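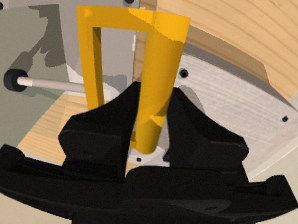 Simulated peg task, gripper view. The yellow part is held between the two black fingers, above the gray plate.

Report the Trials You Threw Out

1/10/20

Most papers on robot assembly give one number. It is the success rate, it is usually high, and it sits in the abstract where everybody will see it. I think that number should come with a second one, the count of trials that were started and then left out of the total. I want to argue for this using our own work, where leaving it out nearly led us to publish something wrong.

The project is called Stinberg. It is a simulated assembly task. The arm holds a bracket shaped like an upside-down U, with one leg thicker than the other, and has to put the thick leg into a small hole in a plate. The policy is learned from demonstrations and sees only what the wrist camera sees. We built the scenes in Litel, our in-house simulator, and compared two training methods. One was plain imitation. The other added a correction step, where a person takes over when the arm drifts and the takeover is added to the training set.

Our first result looked good. The corrected policy finished 60 of the trials we scored, and the plain one did far worse. We had a draft written within the month. Then someone in the group asked how many trials had been run in total for the corrected policy, and it took us most of an afternoon to find out.

The answer was 106. Nineteen of those had been thrown out automatically by a script that flagged "invalid physics." The script was written early on, when the simulator had a bug that sent parts flying if two surfaces overlapped at the start of a step. The bug had been fixed. The script was still there, and it was now flagging trials where the leg hit the rim of the hole hard enough to twist the part in the fingers.

Those are failures. On a real arm, a hard hit on the rim would scratch the plate or knock the bracket loose. We were counting them as if they had never happened. The corrected policy pushed harder near the hole than the plain one did, so it set off the script more often, and so it got more of its failures erased. For the plain policy the script removed 4 trials.

With everything counted, the corrected policy was still better. The gap was smaller, and the story we had told about it was wrong. We had written that corrections teach the arm to line up the leg more carefully. What the full set of trials showed was that corrections teach it to keep pushing. Sometimes that works and sometimes it jams the part. That is a less pleasing result, but a more useful one for anybody planning to run this on hardware.

I have heard three objections to reporting dropped trials. The first is that simulators do break, and a broken trial says nothing about the method. I agree, and I am not asking that such trials be scored. I am asking that they be counted in the open, for each method separately, with the rule that removed them. A reader can then see whether the rule fell evenly.

The second is space. This is one column in a table.

The third is that it makes careful groups look bad next to careless ones, because the careful group admits to losing trials. That is true for now -- it stops being true if reviewers ask everyone.

There is a related point about pictures. A still from the wrist camera with the part held upright over the plate looks like a task about to be done. Ours does. It says nothing about how often the leg goes in, and I have read papers, and written one, where a tidy row of stills did the work that a table should have done.

We now log every trial at the moment it starts, before any check is run. The log is kept by Momum, the same tool that launches the jobs, so a trial cannot be run without leaving a line behind it. Removing a trial means adding a reason next to that line. The line itself stays. Setting this up cost us two days.

We have also rerun our older Romaniuk experiments under the same rule. Two of the tables did not change. One did, and we are writing up the correction now.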